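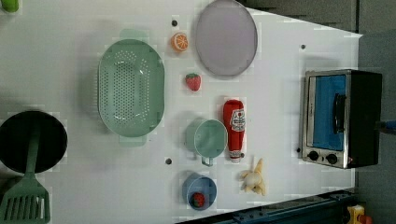

Play food and a mint-green colander on a white table.

I'm going to say it – kids don't need 40 toys, and neither do their parents. My niece got a talking tablet in August and was sick of it in three days. Her play kitchen stuff? Still going after four years! She makes me soup (it's always soup) and charges me 2,000 dollars a bowl. My friend Maite thinks I'm just old and grumpy. Maybe so, but I'd take a toy that keeps quiet and lets the kid do the talking.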